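**Woven basket on the utility shelf -- keep or swap?**

**ekonetti217:** Finally did my shelf! I love this cream basket with the dark flecks -- so cheerful next to the lime green bowl.
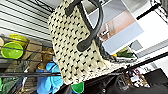 **Wike:** Woven stuff snags. Get a plastic bin.

**ekonetti217:** No way! It's white inside, so small things are easy to find.

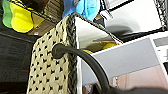 Next I'm sorting the cloths by color, 3 piles maybe 4.

**fatero_3128:** Team basket! Wike, plastic cracks.

**Wike:** Mine hasn't.

**ekonetti217:** But look at this edge!!
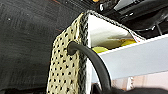 *Braided trim, up close*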